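Teleop demos in sim: policy closes the gripper on nothing

I recorded 126 demos in Nona with a hand controller, picking up a container by its handle. The trained policy goes to the right area, then grabs air. Do I need more?
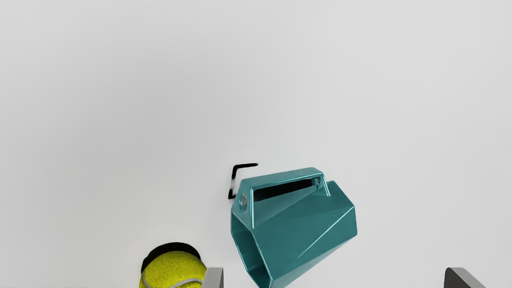

My recordings all start with the fingers open, and I pause a lot while I work out the angle. The teal container is lying tilted, so the handle takes some finding. The tennis ball is only clutter.

2 answers

Trim the pauses. You've taught it to dither – mine learnt that from me too.

Record 980. Worked for me.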